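Wudari: manipulation software, progress report
To: Asabe Okonkwo
From: Ladi Igwe, Wamstead
February 13, 2026

Work this period covered the hand controller, the wrist camera pipeline and the bin planner. The first two are merged. The planner is still on a branch.

Wrist and head views of the cell, with cardboard boxes in the second and third:

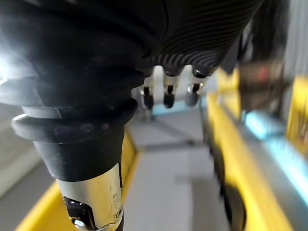
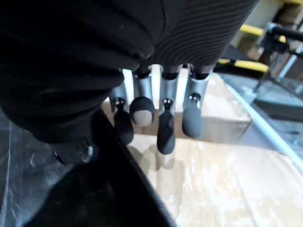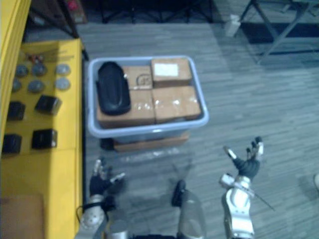 Hand controller. The finger loop now runs at 300 Hz on both arms. Joint limits are read from one shared file, which removed a left/right mismatch found by Suleiman Oyewole.

Perception. The box detector was retrained on 800 labelled wrist frames. Glare on plastic wrap still splits one box face into two in the segmentation output. Motion blur during fast wrist moves is handled by dropping the frame and holding the last pose estimate.

Planning. The log replay set stands at 429 episodes. The planner returns a collision-free path for both arms in 97 per cent of them. Most of the remainder time out when the two forearms have to cross over the bin.

Tooling. Replay now aligns head and wrist streams by timestamp. Ayodele Ezeani has written the export script.

Open items: timeout handling in the planner, a glare test set, and a decision from you on the second compute unit. Planner merge is due in June.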